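Budgeting for a robot that tidies the living room

We run 16 furnished rentals out of Trurthorpe, and every spring somebody sends me a brochure promising to cut the cleaning bill. This time it was Pleltis, who resell and lease two-armed robots. Their quote: $1513 a month, plus $584 for setup. I was ready to say no on the phone.

What I wanted to see was small, boring work in a room full of old furniture. Wrappers and a used tissue on a glossy coffee table, a little bin to put them in. A cleaner does that without slowing down. 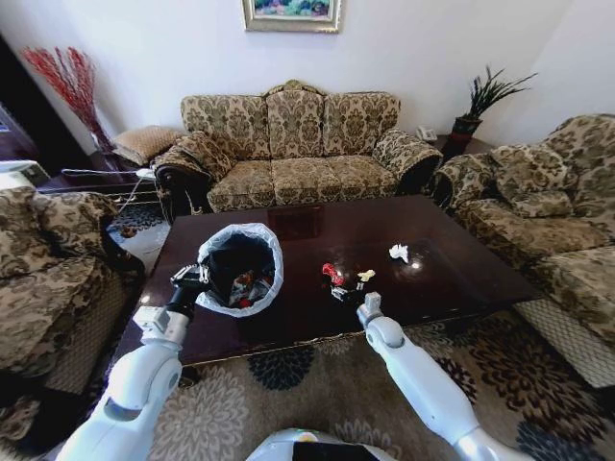

What the quote leaves out

Drasau, the other outfit I called, at least listed gripper wear as its own line. Pleltis calls it "consumables" and gives no price. Neither one would put a number on a broken vase, and our rooms have tall glass ones with red branches, right beside the sofa – with thin cables trailing past the side table. I want that in writing before I sign anything.
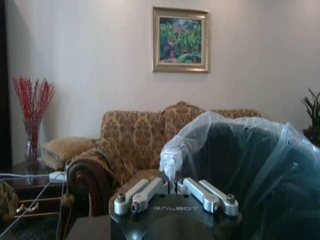 Last updated: March

My plan for now is a 2 month lease, one unit, one building. The Fülöp apartments go first, mostly for the elevator. If the cleaners' hours don't drop by the end of it, the money goes to new mattresses. I've asked Pleltis for a cancellation clause and am still waiting to hear back.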